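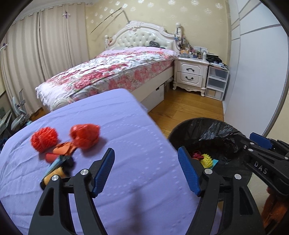
卧室桌面分拣：待分类小件集中置于淡紫色桌布上，桌旁为套黑色垃圾袋的垃圾桶。

# Lavus发布Ferka卧室小件整理规程第2版

**26/9/21** 家居收纳企业Lavus今日发布Ferka卧室小件整理规程第2版。规程适用于单间卧室内的桌面、床头柜台面及柜内抽屉，对象为瓶、罐、软管、小包装袋、塑料袋及零散织物。大件家具、被褥、成套衣物、电器不在适用范围内。

第2版由Lavus整理方法部编写，Georgiev负责条目校核，Lusex负责标签及记录表的版式。第1版的记录表自本版发布后停止更新，已打印的表格可继续使用至用完。

## 修订背景

第1版以“按房间区域逐格清理”为基本步骤。使用者自床头柜开始，依次处理抽屉、台面和桌面，每一格单独判定。Lavus于今年4月完成的复核显示，该步骤存在同类物品重复判定的问题：一支护手霜在抽屉内判为保留，另一支同类软管在桌面上判为丢弃，两次判定的依据不一致，且均未留下记录。

第2版改为先集中、后判定。所有小件先移至同一张桌面，按外形分组，再按标签内容逐件处理。判定过程中不向床头柜或抽屉回放任何物品，待桌面全部清空后统一归位。

“第1版的主要缺陷在顺序。”Lavus整理方法部负责人Shalini Grewal表示，“分区处理时，使用者看不到同类物品的总量，判定标准会随所在位置变化。集中之后，标准可以固定下来。”

## 工作面要求

工作面应为一张可从至少一侧接近的桌子。桌面可覆盖织物，浅色优先。织物须铺平，允许存在轻微褶皱，但不得形成足以遮挡小件的折叠。圆柱形容器在织物上的滚动距离小于在硬质光面上的滚动距离，有细小凸点的织物同样适用。

工作面一侧放置垃圾桶，桶口低于或平齐于桌沿，桶内预先套袋。桶与桌沿的间距以伸手可及为准，不规定具体数值。另备一个开口容器，用于盛放待观察物品。床面不得作为分拣面使用，原因有二：软垫表面不平，且瓶口残液可能污染床品。
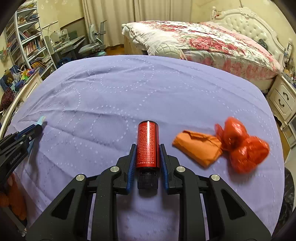

标签可读性是第2版判定流程的第一项检查。操作者取出单件容器后，应先确认标签是否完整，再查找名称、用途、批号及有效期限，最后检查盖口。对于图中红色圆柱形罐这类外表印有密集小字、盖子朝下的容器，建议保持直立，先读罐身文字，再处理黑色旋盖。字号过小时可使用放大镜或手机放大功能，不应凭颜色或罐形推定内容物。床头柜上的小件也按同样方式逐件取下检查；带两个抽屉的柜体，应先完成上层，再完成下层，两层物品不得混放在同一临时容器内。

标签检查的结果分为以下四类：

- **A类：**名称与期限均可读，处于期限内。进入用途判定。
- **B类：**名称可读，期限缺失或磨损。进入待观察容器。
- **C类：**名称可读，期限已过。按内容物类别处置。
- **D类：**名称不可读。不得试用，不得转入其他容器，按未知内容物处置。

药品和气雾容器无论归入哪一类，均须与普通小件分开存放，并按当地规定处置。规程不对此类物品的回收地点作统一规定。

## 条目校核结果

第2版的物品目录共收录633个条目，每个条目包含外形、常见封口方式、标签检查位置及建议归位点四个字段。Georgiev对全部条目进行了文字校核，其中441个条目的封口方式或标签检查位置字段有改动。改动以补充为主，例如软管类条目增加了“压扁端”检查位置。该位置常印有批号或期限，第1版仅要求查看管身。

负责校核的Tihomir Mladenović说明，目录按外形编排，未按用途编排。“使用者拿起物品时，首先能确定的是它是瓶、管还是袋。用途要读过标签才知道。目录的检索顺序应与此一致。”

目录中仍有部分外形条目互有重叠。扁平长条小袋既可检索于“单次用量包装”，也可检索于“薄膜袋”，两处指向同一处理步骤。Lavus决定在本版中保留双重入口，不作合并。

## 分拣步骤

1. 清空工作面，确认垃圾桶已套袋，待观察容器已就位。
2. 将床头柜台面、抽屉及其他台面的小件全部移至工作面。单次移入量以不发生堆叠为限；超出时分批进行。
3. 按外形分组：硬质容器、软管、小包装袋、塑料袋、织物、其他。
4. 自硬质容器开始，逐件完成标签检查，记录分类。
5. 对A类物品进行用途判定。同一用途有两件以上已开封物品时，优先保留期限较近的一件在外，其余收入抽屉。
6. 空容器确认无残液后投入垃圾桶；有残液者先旋紧盖子，另行放置。
7. 清空塑料袋并检查袋内有无遗留小件，之后决定折叠留用或丢弃。
8. 将保留物品归位，擦拭或更换桌面织物。

步骤4至步骤6之间不得插入归位操作。中断时，应在当前分组旁放置记录表，恢复后从未勾选的一件继续。
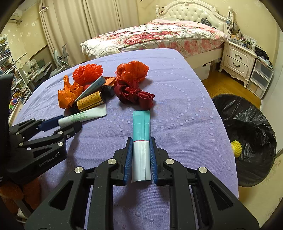
软管与小包装袋的处理在第2版中单列为一节。两者的共同特点是残余量难以从外观判断。软管应自尾端向管口方向捋平后再判定是否用尽，捋平前不得直接归入空容器。小包装袋须检查封边：封边完整者按A类至D类分类，封边破损者直接处置，不进入待观察容器。成盒购入的小包装袋在脱离外盒后常缺少期限信息，此时应先查找外盒；外盒已丢弃的，归入B类。

瓶类物品横放时，应先检查盖口有无渗漏，再翻看标签背面。瓶与盖已分离的，先行配对。无法配对的盖子在全部硬质容器处理完毕后统一丢弃，不为其保留存放位置。

待观察容器中的物品最多存放14天。期间使用者可查找购买记录、外包装或说明书，以补全缺失信息。到期仍无法确认的，按D类处置。记录表上应写明放入日期，不接受“近期”“上月”等写法。

## 塑料袋与织物

塑料袋在卧室小件中体积占比高，但判定耗时短，因此安排在容器类之后。打结的塑料袋须解开检查，不得以手感推定为空。盛有水果等食品的袋子不属于分拣对象，如已误放至工作面，应移至厨房或指定的食品存放处，不计入记录表。

留用的塑料袋压平后折成长条，再折为方块，集中放入一个固定抽屉或带孔收纳筐。留用数量以该容器装满为上限，超出部分丢弃。破损、沾有液体或有明显气味的袋子不留用。

零散织物包括擦拭布、束口袋、沐浴用网球及类似物品。折叠织物应展开检查夹层，确认无小件后按原折线复原。网状或绒面物品另须检查是否残留发丝、线头及水分，未干透者不得收入抽屉。规程不对织物洗涤温度作规定，以产品自带的洗标为准。

## 记录表与标签

Lusex为第2版设计的记录表为单面单页，每行对应一件物品，设外形、分类、放入日期、处置结果四列。表格采用黑白印刷，无需彩色打印机。归位标签分为抽屉标签和台面标签，前者贴于抽屉内侧前沿，后者贴于托盘底部，均不占用家具外表面。

标签胶面适用于漆面板材、塑料及玻璃。未上漆的木材、织物包面及带雕花的表面不建议粘贴。更换标签时，应自一角以低角度缓慢揭起。

第1版使用者改用第2版时，不需要重新登记已归位的物品。下一次整理时，按新步骤集中并重新判定即可，原有抽屉标签如文字仍然准确，可保留。

## 版本与获取方式

Ferka第2版由规程正文、物品目录、记录表和标签模板组成，提供中文文本。四份文件分别编号，单独修订。物品目录的勘误随时接收，提交时请注明条目名称、字段及建议改动内容；附带照片的，请确保标签文字可辨认。

Lavus计划在后续修订中补充梳妆台小件的归位条目。玄关、书房和儿童房的规程尚未立项。

**关于Lavus**

Lavus从事家居收纳方法的编写及收纳用品的设计，产品包括抽屉分隔件、台面托盘和配套记录用品。

**媒体联络**

Lavus整理方法部，Shalini Grewal

条目校核相关问题请联络Georgiev，Tihomir Mladenović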